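Hasness Grasp Policy: Frequently Asked Questions

What does the method do?
Hasness learns pick-and-place motions from demonstrations recorded with a hand-held gripper. No robot is needed during recording.

How much data was used?
The Ostrowski set has 900 demonstrations. Of these, 75 were held out for testing. Median length is 313 camera samples.

Why a wide-angle lens?
The policy gets no other view. It needs both fingertips and enough of the room to recover camera motion. A narrower lens lost tracking more often on plain tabletops.

Are images rectified before training?
No. Rectifying them discarded the outer field and gave no gain in our tests.

Do reflections cause failures?
Sometimes. Glare on a smooth tabletop can hide weak texture. Shelves, plants and other fixed background objects usually supply enough features for tracking.

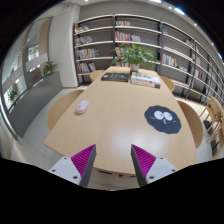

Segments where tracking drops out are cut if the gap exceeds 5 samples. Shorter gaps are interpolated.

Can I use different fingers?
Yes, but recalibrate the opening width first. Policies trained on one pad shape have not been tested on another.

Where is the code?
In the Skorkotus repository, under the same license as the data.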